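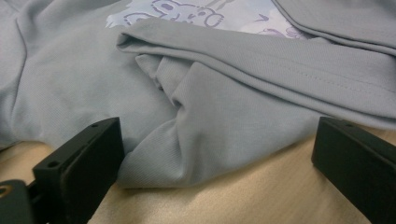 Figure 4.1 A grey knit garment with a purple cartoon print, between the fingers of a hand-held gripper.

Chapter 4
Soft Things: Teaching a Gripper to Handle Cloth

By now you and your team have spent three chapters with blocks, cups and cardboard tubes, and I hope you have grown rather fond of them. They are patient objects. Put a block down on the table, go off for your lunch, and when you come back it is the same shape and facing the same way, waiting for you. Most of the work in Chapters 1 to 3 leaned on that patience more than you may have noticed (I certainly leaned on it when I wrote them!), and this chapter takes it away.

Cloth has no fixed shape. Lift one corner of a shirt and every other part of it moves, some of it straight away and some of it a moment later, and when you set it down again it settles into folds that you didn't choose. Look again at Figure 4.1 and try to trace the outline of the garment with your finger. You will soon run into a place where a stitched hem lies on top of another part of the fabric and hides some of the print, and you will have to decide for yourself which edge belongs to which layer. I'd guess it is a T-shirt, and most of my students guess the same, but ask yourself how much of that answer came from what you could see and how much from having got dressed every morning of your life.

I first set this project for the after-school robotics club at Brallby, where the plan was to spend a fortnight on it before moving on to something with wheels. We were still folding in May. Amparo Salazar, who was then the youngest member of the club and is now kind enough to read my drafts, kept a project diary all the way through, and she has let me quote from it wherever it says a thing better than I can. Her first entry reads, in full: "Picked up the shirt. Picked up two layers of the shirt. Put down the shirt. Tea."

It is a better piece of engineering writing than it looks. She had gone in for one layer and come away with two, and that is the mistake you will make most often in the first few sessions. The tips of the fingers close on whatever lies between them, and with a thin knit it is very hard to feel, through a plastic handle, whether you are holding one thickness or a pinch of three. Go slowly, and write down what happened even when it was silly.

What you will be doing

Your team will use the hand-held gripper to fold garments on a table, over and over, starting each time from a different heap. Every attempt is called a demonstration. Later on, in Chapter 5, you will use your demonstrations to train the arm to try the same job, and you will find out (sometimes with a bit of a blush) how closely it copies your habits. If you always tug to the left before you fold, so will the arm.

The Brallby club recorded 800 demonstrations over the length of the project and threw out 83 of them. Don't be alarmed by either figure. The work was shared out between teams, a session went by quickly once people had found their rhythm, and the ones we threw out taught us a good deal about how to give clear instructions. Several had been folded beautifully, but into thirds, when the sheet on the wall said halves.

For your first session, each team should manage 10 demonstrations. That will sound like very little until you are on the fourth and somebody has started an argument about sleeves.

Before you start

Read through these notes together, and let one person read them aloud if the room is noisy.

Agree on the finished fold. Draw it on paper, with the collar marked, and pin the drawing where everybody can see it. "Neat" means something different to each member of the team, and you will not discover this until you compare results.

Choose plain, ordinary clothes. An old shirt that has been through the wash many times is easier to work with than a stiff new one, and a printed picture on the front is a great help in telling front from back. Keep very slippery fabrics for later in the chapter.

Make a proper heap. Hold the garment up by any part of it, let go, and leave it as it falls. It is tempting to tidy it a little before you begin, and I have watched teachers do it without noticing, but then your demonstrations will all begin from the same polite sort of mess.

Look for a hem before you touch anything. The row of stitches along an edge is one of the best clues you have. Once you have found one hem, follow it as far as you can with your eyes and see where it dives under the rest.

Take turns. A team of 2 works well, with one holding the gripper and the other keeping the diary, and you should swap after every demonstration so that neither of you gets sore hands or bored.

Words you will meet

Demonstration: one complete attempt at a task, carried out by a person and recorded from beginning to end.

Deformable object: anything that changes shape when you handle it, such as cloth, rope, dough or a half-empty bag of rice.

Occlusion: what happens when one thing hides another from view. A sleeve lying across a printed picture is an occlusion.

Grasp point: the place on an object where the fingers close.

A question to talk over

Before turning to Section 4.1, crumple a shirt on the table and agree as a team on one grasp point. Write down your reasons. Then crumple it again and see whether the same reasons lead you to the same place.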